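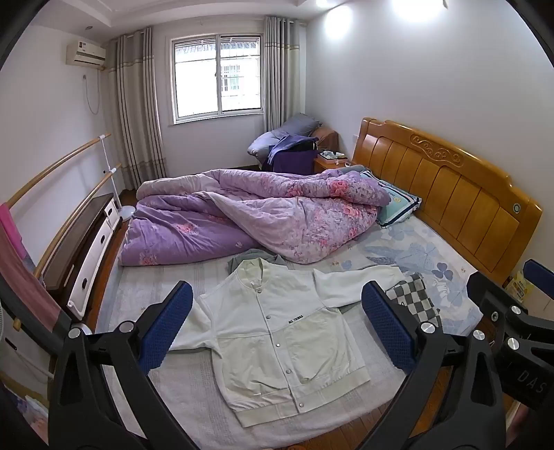

Shiela Villanueva wrote in after my last equipment column to say that the purchase price was the smallest surprise in her first year with handheld grippers. The pads and the spare parts were what she hadn't put in the budget. She asked me to cover running costs this time, so I have.

The set under review is the Stoltus two-hand kit, bought through Brillus. We paid 996 dollars for the pair, with one spare set of finger pads and a charging cable. The case is extra. We use the kit to record clothes handling for a folding project, mostly jackets, shirts and bedding, in ordinary homes.

Build

The fingers close evenly and have held their alignment. A jacket with snaps and a ribbed hem is a fair test, and the pads take hold of the sleeve without bunching it too badly. Thin sheets are harder. You need to pinch a fold and keep the wrist low, and a new operator will miss a few before getting the feel of it. Honeylyn Evangelista has done most of our bed work and found the grip comfortable for the first hour. After that she wanted a break, and I'd plan shifts on that basis.

The screws loosen. Put a small screwdriver in the bag and check them in the morning.

What it costs to keep running

Pads wear out faster than the seller suggests. Ours lasted up to 3,000 grasps on cotton and fewer on anything with metal snaps or zippers. A replacement set is 158 dollars, and it only comes as a full set — you can't buy a single pad. If you work most days, budget for a set every couple of months.

Storage is the other line people forget. Two grippers recording all morning will fill a card before lunch. Buy extra cards with the kit and label them left and right.

Compared with the Wavis

We had the Wavis on loan in May. It's lighter and the software is easier to set up, but the fingers open less and it struggled with a comforter. The pads are cheaper. For a kitchen or desk project I would probably pick it. For laundry and bedding the Stoltus is the better buy, even at the higher price.

Ordering

Brillus shipped the kit in one box and answered email, though slowly. Spare pads were on back order when we asked, so get 2 sets with the first order. The warranty covers the motors and the body. It does not cover pads, pins or cables.

I'd buy it again, with the spares on the same invoice.

Filed under: Equipment Reviews | Robotics | Budget & Planning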